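Moved house, now the sourdough won't rise

moved to a new apartment in August and my starter has gone on strike. Same jar, same flour, same feeding schedule I've kept for 4 years. At the old place it doubled by lunch. Now it puts up three sad bubbles and goes back to bed. The loaves come out like something you'd use to chock a truck wheel.

What's changed: the kitchen faces north, the tap water smells like a public pool, and there is an air conditioner over the counter that the landlord controls from, I assume, the moon. I've tried feeding it twice a day. I've tried talking to it. My spouse has suggested store bread, and we are not discussing that further.

Is it the water, the cold, or do I start over?
Posted by crumbledown, 17 Aug 2022

mistralbaker
It could be the water, but my money is on the cold. Starters sulk in a draft. Chlorine gets blamed for everything because you can smell it, while a counter that's five degrees cooler than your old one just sits there looking innocent.

Put a thermometer next to the jar and leave it overnight. If it reads under 70, move the jar. Inside the oven with only the light on is the classic spot, provided everyone in the house knows it's there. I have preheated a starter to 400 exactly once. The smell was educational.

While it recovers, feed it equal weights of starter, flour and water, and swap a spoonful of the white flour for rye. Rye is to starter what coffee is to me. Give it a week before you hold the funeral.

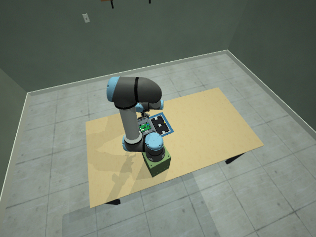
crumbledown wrote back that the thermometer said 64 at breakfast, that the oven light had burned out some time before the move, and could the jar go on top of the fridge instead?

Yes, top of the fridge is fine if yours gives off any warmth up there. Newer ones often don't. Put your hand on it first. Failing that, a picnic cooler with a jar of hot water in it will hold a decent temperature for hours, and it costs nothing if you already own a cooler and have given up on picnics.

Gatard
its the water. let it stand out overnight in an open bowl or buy a jug. had the same thing happen when I moved, fixed it in two days

mistralbaker
Standing it out works for plain chlorine. Plenty of cities use chloramine now, and that will happily sit in your bowl until Christmas. A jug of spring water for one week is a fair test either way – just don't change the water and the spot on the same day or you'll never know which one did it. I say this as someone who always changes both on the same day.

One more thing, for the loaves. Stop going by the clock. The recipe you used in the old kitchen was written for the old kitchen. At 64 the dough may want most of a day before it's ready to shape, so watch the dough and let it get properly puffy. Mine goes in at bedtime in winter and I deal with it whenever I'm upright.

Gatard
still say its the water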